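3.2 Oberflächenrauheit und Nachhallzeit

Für die Untersuchung des Einflusses rauer Wandputze auf den Nachhall in kleinen Räumen wurden 208 Messpunkte ausgewertet. Die Putzmischungen Grunder und Orero unterscheiden sich vor allem in der Kornverteilung; der Bindemittelanteil blieb konstant. Türflächen gingen als eigene Teilfläche in die Bilanz ein, da ihr Absorptionsgrad unterhalb von 208 Hz deutlich abweicht.

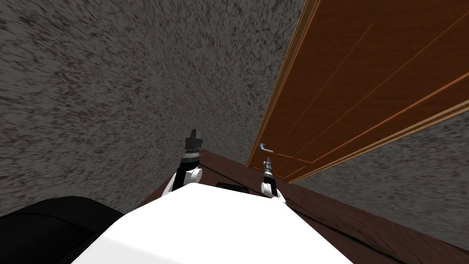
Die Anregung erfolgte mit Terzbandrauschen, beginnend bei 50 Hz. Je Position wurden zwei Abklingvorgänge gemittelt. Im Raum Prokach lag die Streuung bei fast 10 Prozent -- ein Wert, der sich mit dem diffusen Schallfeldmodell nach Sabine nicht erklären lässt. Die Korrektur nach dem Bhatia-Verfahren verringert die Abweichung nur oberhalb der Grenzfrequenz.

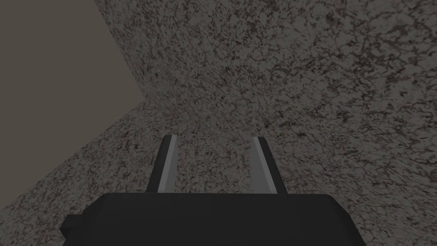
Abb. 2: Gesprenkelte, gekrümmte Oberfläche in Nahansicht (Rendering).

Bei gekrümmten Flächen ist zusätzlich die Fokussierung zu berücksichtigen, die in Abschnitt 3.3 behandelt wird.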